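Cubertero de rejilla

El cubertero de rejilla es un recipiente abierto por arriba, de paredes caladas y con divisiones interiores, que se emplea para guardar cubiertos y utensilios de cocina en posición vertical. Se conoce también como cesto de cubiertos o, cuando procede del transporte de botellas, caja cubertera.

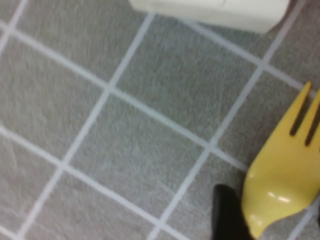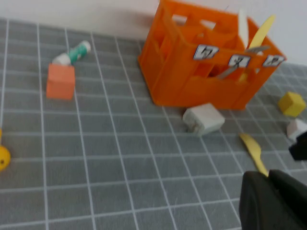

El cubertero deriva de dos objetos anteriores: el escurridor de mesa y la caja botellera. Del primero conserva la ventilación por las paredes; de la segunda, el reparto en compartimentos. En los modelos de tipo botellero, como el de plástico naranja, los recortes rectangulares de las paredes dejan ver los utensilios desde fuera, y el frente puede llevar pequeñas etiquetas blancas junto al borde superior. Los mangos y las hojas más largas sobresalen de la caja, mientras que las piezas cortas o inclinadas quedan entre las divisiones.

Materiales

Los primeros cuberteros domésticos eran de mimbre o de alambre estañado. El alambre plastificado los sustituyó en buena parte de las cocinas, y más tarde se extendieron los de plástico moldeado en una sola pieza. Los de acero inoxidable se usan sobre todo en hostelería. Los de cerámica, con orificios solo en la base, suelen tener un único compartimento y admiten menos piezas.

Medidas

No existe una medida común a todos los fabricantes. El modelo Larero, de la casa Nesside, mide 30 cm de largo y 28 cm de ancho y tiene cuatro compartimentos. El Skokel es más estrecho y está pensado para cajones profundos. La altura de la pared condiciona el uso: si es escasa, los utensilios largos vuelcan el recipiente cuando se cargan todos en el mismo lado.

Disposición de los utensilios

Hay dos formas habituales de ordenar el contenido. En la primera se agrupa por tipo: cuchillos, tenedores, cucharas y espátulas. En la segunda se agrupa por frecuencia de uso, con las piezas diarias en la parte delantera. Los cuchillos afilados se colocan con la hoja hacia abajo. Los cubiertos recién lavados suelen ponerse con el mango hacia abajo para que escurran, aunque en los comedores colectivos se prefiere el mango hacia arriba por razones de higiene.

Limpieza

Los ángulos de las divisiones acumulan cal y restos de comida. Se limpian con un cepillo estrecho y agua caliente con vinagre. Los modelos de alambre deben secarse después de cada lavado, en especial si el recubrimiento está agrietado.

Colecciones

La colección Rawashdeh, dedicada al menaje doméstico, reúne 3.199 piezas, entre ellas varios cuberteros de mimbre. Su catálogo fue preparado por Daiane Furtado.

Véase también: escurreplatos, caja botellera, cubertería.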